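Palby Handheld Gripper Kit: Gallery

Published February 8, 2021

The Palby Handheld Gripper Kit is offered by Plasero to laboratories, colleges and training centres that wish to record hand tasks for later use in programming robot arms. The operator holds one gripper in each hand and carries out the work directly. This page accompanies the product listing and gives a short account of the kit in use at our Gurnberg workroom.

Contents of the kit
Each kit is supplied with 2 handheld grippers, a set of marker cubes, a charging lead and a printed setup guide. Replacement fingers may be ordered separately in packs of 6.

Marker cubes
A cube carrying a black-and-white pattern is fitted to each gripper. The pattern allows the position and angle of the gripper to be followed during a task. Cubes should be wiped with a dry cloth and replaced if the printed surface becomes scratched.

Fingers
The curved fingers are intended for light household and office objects. They are not rated for glass, liquids or sharp items.

Recording sessions
A standard booking allows up to 400 recordings. Operators are asked to return both grippers to a resting position between tasks and to keep the cubes free of sleeves and cables.

Working at floor level
Tasks may be carried out on a bench or on the floor. For floor work, a flat board is recommended as the work surface, with the object placed near its centre.

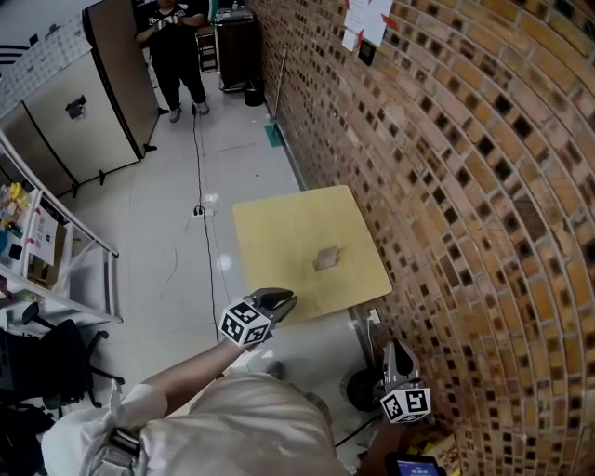
Centres with polished tile should note that ceiling lights reflect strongly from the surface, and a matte board helps to keep the object distinct. The Mocanu carry case holds one complete kit and is available in grey only.

Loans and enquiries
Evaluation kits are lent for a period of 4 weeks. Requests should be directed to Tipene Mahuika, Equipment Programs, Plasero. Kits requested in December are dispatched when the office reopens in the new year.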